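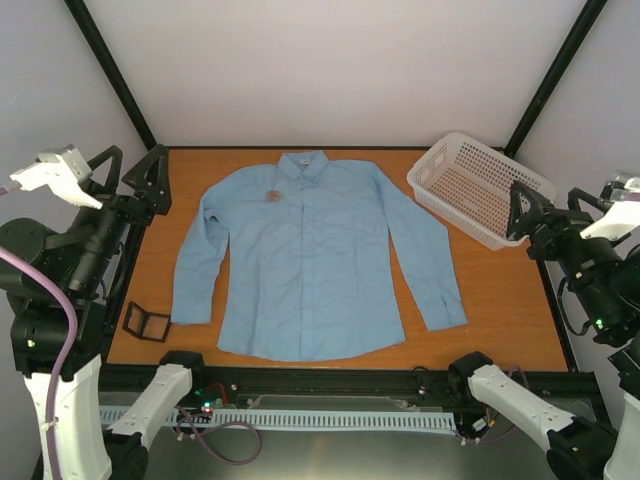

Chapter 7
Fibers, Finishes and Stains

Home > Contents > Chapter 6 > Chapter 7 > Chapter 8

A stain is a substance that has bonded with a fiber or become trapped between fibers. Soil sits on the surface and brushes or rinses away. A stain has to be loosened first, and the method depends on the fiber as much as on the substance.

Cotton and linen absorb water readily, so they take up colored liquids fast. They also stand up well to alkaline detergents. Wool and silk are proteins and are damaged by strong alkalis. Polyester absorbs little water but holds oil.

In this chapter you will sort stains into four groups: protein, tannin, oil and dye. Blood and egg belong to the first group. Hot water sets them, so treatment begins with cold. Tea and red wine are tannin stains. Many food stains, such as tomato sauce, fall into more than one group and are treated in stages.

Section 7.1 covers fiber tests. Section 7.2 follows the Korard laundry, where Azadeh Safavi kept records of 107 stained garments received in September. Her tables are used again in the exercises on page 50.

Key terms: alkali, enzyme, placket, solvent, surfactant, tannin

Contact the publisher | © Lullard Press | Back to top
7 shares | 0 comments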